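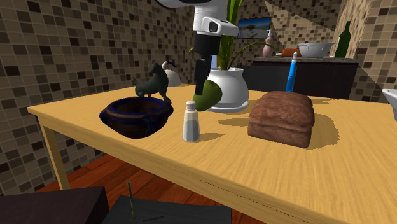 Recall in Pedotbridge: How a Petition Reached the Ballot

19 August 2021

The petition to recall Councillor Tavion Holloway was lodged with the town clerk in March, in a single cardboard folder. It carried 314 signatures. The charter of Pedotbridge requires an elected member to face a fresh vote when enough residents of the ward ask for one, and the clerk's office confirmed that the threshold had been met.

The dispute began with a contract. In the previous budget the council had awarded the upkeep of its public car parks to Cusano, a private operator, for a term of 20 years. Councillor Holloway moved the resolution and spoke for it at both readings. His opponents hold that the term was too long and that the charges were left to the operator's discretion. His supporters reply that the town could no longer meet the cost of repairs, and that every member had the papers in good time.

The recall provision had not been used before. It was added to the charter at the request of residents in the Dewan ward, who wanted a remedy between elections. Its wording is brief. A petition need not allege misconduct, and the member concerned is allowed a written statement of no more than 40 lines, to be printed on the ballot notice. 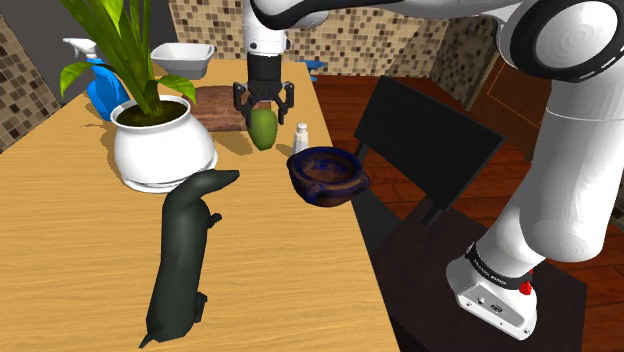
Rosimeire Pacheco, who drafted the petition, regards that brevity as a strength. She has lived in the ward for most of her adult life and had never before taken part in a campaign. Her case is that a councillor answers to those who elected him on every vote he casts, and that a contract of such length binds people who are not yet old enough to object. The cost of living is seldom far from her argument. A shopper who drives in for an avocado, green and whole on the counter, should not in her view pay more to leave the car than to buy the fruit. The operator has declined to comment on its charges while the vote is pending.

Councillor Holloway does not accept that a recall is the proper course. In his statement he describes it as a second election held by those who lost the first, and warns that members will avoid difficult decisions if each may cost them their seat. He has nevertheless undertaken to abide by the result - and to publish his correspondence with the operator before polling opens.

Officials have set aside 2 polling places, one at the Asport hall and one at the library. Postal ballots will be accepted until the close of voting. Should the recall succeed, the seat will remain vacant until a by-election is called, and the contract will stand unless a new majority votes to reopen it.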